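Vulis Burby Table Lamp, Pale Blue

Home / Lighting / Table Lamps / Burby

In stock. Ships in two boxes, for reasons the warehouse has explained to us twice.

The Burby is a lamp shaped like the thing that used to go in a lamp. We know. The Vulis people have been making it this way for years and see no reason to stop, and after keeping one on the counter since July we've come around to their side. It has a big rounded top, a short black collar, and a stem in the same pale blue as the top. There are no patterns, no tassels, and no little brass bird.

We sell a lot of lamps that want to be noticed. This one is large, blue and bulb-shaped, so it will be noticed whether it wants to or not, but at least it doesn't go on about it. It looks good on a dresser, a hall table or a deep windowsill. It looks less good on a narrow shelf at elbow height, where it will be knocked off by the first person wearing a winter coat.

The finish

The dome is matte, with a soft, slightly powdery look. Pale blue is the only color Vulis offers in this range, and they describe it in the catalog as "Rulham Blue," after a town where the sky is apparently this color for part of each year. We would call it pale blue. If you have been picturing navy, please go and look at the Beaulieu instead.
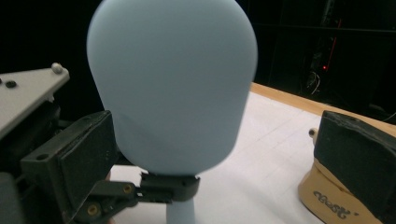 Matte surfaces have one bad habit, and it's fingerprints. Greasy ones show up most, so if you have toast-eating children, or are a toast-eating adult, pick the lamp up by the stem. A dry microfiber cloth takes care of nearly everything. For the rest, use a barely damp cloth with no soap, then dry it right away. Don't use glass cleaner, furniture polish or the gritty side of the sponge. We have had one back that had met the gritty side of the sponge, and it looked like a golf ball.

The collar

The black collar sits where the dome narrows and meets the stem. To put the lamp together, stand the stem up, lower the dome into the collar and turn it clockwise until it stops. You'll feel it stop. Past that point you are no longer assembling a lamp, you are just being strong at it, and the warranty doesn't cover strength.

To change the bulb, turn the dome the other way and lift. Unplug it first and let it cool for 15 minutes. The dome lifts straight up, so clear some space above it, especially if the lamp lives under a cabinet.

Details

Maker: Vulis
Range: Burby
Color: Pale blue with black collar
Cord length: 107 inches, and yes, we measured it, because we didn't believe it either
Bulb: One LED, standard screw base, not included
Switch: On the cord, in reach if you route the cord sensibly
Use: Indoors only
Warranty: 20 months, parts only

What's in the boxes

Box one holds the dome, wrapped in more foam than seems reasonable. Box two holds the stem, the collar, the cord and a folded sheet of instructions with drawings of a very calm person putting a lamp together. The boxes usually arrive together. Sometimes box two goes on a trip by itself and turns up the next afternoon. Please give it that long before writing to us.

A word about light

The Burby gives a soft glow, good for an evening on the couch or for finding your glasses. It isn't a reading lamp. People buy it as a reading lamp, try to read by it, and send us notes. If you want to read, the Beaulieu has an adjustable neck and a much more serious attitude, and it costs less too, which we probably shouldn't mention on this page.

Delivery and returns

Free delivery on orders over 200 dollars. You can send the lamp back within 20 days as long as it is clean and in its own foam. Getting the foam back into box one is a puzzle, so take a photo before you unpack. Replacement collars are sold separately on the Burby parts page, and spare domes can be ordered from Vulis through us, though the wait is long and we can't hurry them along.

Goes with: Burby wall light, Burby spare collar, Rulham side table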